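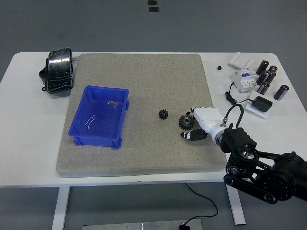 Gears, bin and gripper on the foam pad.

Review: Brandari Bench Rules for Small Robot Cells, posted 03/01/2021

I've had the Brandari bench rules taped up in our Holtomville shop since June, and I have to say I've grown very fond of them! It's a 32-page booklet with a pull-out card of 8 rules, and the card is what you'll use every day (the booklet is lovely too, if you have an evening free).

My favorite is rule 2, on keeping parts you're picking on the pad and everything else off it. Small gears behave so much better on foam than on a bare tabletop. The rule on cords is stricter than the one in the old Masetti guide – no loops within reach of the arm, none on the floor where people walk – and I'm still learning to love it.

My one grumble is the bin section, which says to empty the bin before every run but never mentions tiny scraps. Josiane Mallet added a line about those to our card in pen. Four stars from me, and I'd buy it again.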